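Drolell Home Blood Pressure Monitor Review

Posted Tuesday, October 13, 2020, by Elaine Bastos

High blood pressure usually has no symptoms, so many people who take medicine for it are told to keep a record at home. The Drolell is an upper arm monitor sold for that purpose. I take a daily blood pressure pill and used the Drolell for ten weeks, starting in August. I bought it at the Leclerc pharmacy in Carkville and paid for it myself.

What comes with it

The box holds the monitor, one standard cuff with its air tube, four AA batteries, a cloth pouch and a printed manual. A wall adapter is sold separately. The cuff fits most adults, but people with larger arms need to order the wide cuff. Measure your upper arm before you buy. A cuff that is too small tends to read high, and one that is too large can read low.

Setup

Setting the date and time took me a few minutes. The buttons are small, and the clock button is also the memory button, so I erased the hour twice before I got it right. After that there is nothing to set. You put on the cuff, press Start, and wait.
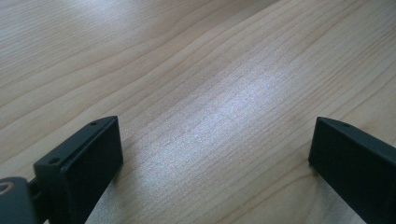

Does it matter where you rest your arm?
The cuff should be level with your heart. If your arm hangs at your side the reading will usually come out too high, so rest it on a table or a firm cushion and keep your feet flat on the floor.

Using it every day

The manual says to sit quietly for five minutes, take one reading, wait a minute, and take a second. I did this in the morning before my pill and again before supper. Each reading takes under a minute. The cuff squeezes firmly, a little more than the one at my doctor's office, and it left a faint red mark on my arm for the first week. When I wore it too loose it pumped up a second time, and that was uncomfortable.

The numbers are large and dark and I can read them without my glasses. The pulse is shown below in smaller type. There is no backlight, so you will need a lamp on early in the morning.

The memory holds 201 readings for one person. My husband also used it for a while and his numbers got mixed in with mine. If two people in your house need to keep records, buy a model with two users.

How accurate is it?

I took the monitor with me to a regular appointment. The nurse practitioner, Séverine Bailly, took my pressure on the office machine and then on the Drolell, on the same arm with a short rest in between. The top number was four points higher on mine and the bottom number was two points higher. She was satisfied with that and suggested bringing it in once a year to check again. One comparison does not prove much, but it was enough for me to trust the trend.

The monitor also has an irregular heartbeat symbol. It came on once, when I moved my arm during the reading. If it comes on often, call your doctor. It can't tell you what is causing it. 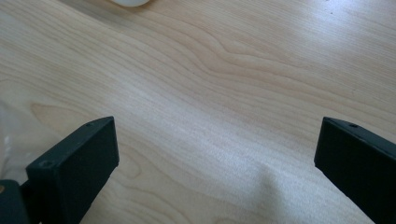 Pale wood grain.

Batteries and noise

The first set of batteries lasted 13 weeks according to my neighbor, who has the same model. Mine are still going. The pump makes a steady hum that can be heard in the next room, which may bother you if someone is sleeping.

Compared with the Jaston wrist model

Before this I had a Jaston wrist monitor. It was smaller and easier to travel with, but my readings jumped around depending on how I held my hand. On one morning the top number changed by 14 points between two readings. The Drolell has stayed closer from one reading to the next. The Jaston did have a better case, and the Drolell pouch is thin and has no zipper.

What I liked

Large numbers
Steady readings
Cuff is easy to put on with one hand

What I did not like

Memory for one person only
No adapter in the box
Small buttons with double jobs
The manual is printed in very small type

Who should buy it

It is a good choice for one person who wants to write down a morning and evening number and bring the list to the doctor. It has no app and does not connect to a phone. People who are pregnant or who have atrial fibrillation should ask their doctor first, as some home monitors are not suited to them.

Do not change or stop your medicine because of a home reading. If your numbers are very high and you have chest pain, trouble breathing, weakness or trouble speaking, call 911.

Rating: 4 out of 5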